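How to clear a slow kitchen sink drain

Posted by Ariel Tiongson, 12/27/18

A slow kitchen sink is nearly always caused by grease. Fat goes down warm, cools in the trap and catches whatever comes after it: rice, coffee grounds, bits of onion skin. Most of the time you can clear it yourself without chemicals and without calling a plumber.

These steps are for a single-bowl sink with an ordinary plastic trap underneath. If you have a garbage disposal unit, turn it off at the wall before you start and check the manual as well.

What you need

A bucket
A cup plunger (the flat kind, not the toilet kind)
An old towel and some rags
Rubber gloves
A bottle brush
Dish detergent
A hand auger, if the plunger doesn't shift it

I use a Hanetti auger with a 6 metre cable. Zupan sells one as well, but the handle is stiff and I wouldn't buy it again.

Step 1. Clear the sink

Take out the dishes, pans and strainer. Bail out any standing water until there are a few centimetres left in the bottom. Scrape pans into the bin and wipe them with paper towel before you wash them anywhere.
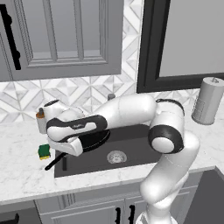

Step 2. Try hot water and detergent

Squirt a good amount of detergent down the drain. Follow it with a kettle of hot tap water, poured slowly. Don't use boiling water on plastic pipe, as it can soften the joints. Wait 8 minutes, then run the tap. If the water drains at its normal speed, you can stop here and skip to the section on keeping it clear.

Step 3. Plunge

Block the overflow with a wet rag if your sink has one. Set the plunger squarely over the drain with enough water to cover the cup. Push down gently once to get the air out, then give it a dozen firm strokes without breaking the seal. Pull it off sharply on the last one. Repeat a few times.

If you have a dishwasher, clamp its drain hose first. Otherwise you will push dirty water back into the machine.

Step 4. Clean the trap

Put the bucket under the trap and undo the two slip nuts by hand. They turn anticlockwise. Let the trap drain, then take it to the laundry tub and scrub it out with the bottle brush. 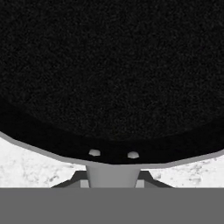 Look at the washers while the trap is off. Flat, cracked or greasy ones will leak when you put it back together. Fudness makes a mixed pack that covers the common sizes. Refit the nuts hand-tight, run the tap for a minute and feel around each joint with a dry rag.

Step 5. Use the auger

If the trap was clean, the blockage is further along. Feed the cable into the wall pipe until it stops, tighten the lock screw and turn the handle clockwise while pushing lightly. Pull it back slowly and wipe it as it comes.

Keeping it clear

Pour cooled fat into a jar and bin it. Use a strainer. I pull our trap every January and it takes less time than reading this page.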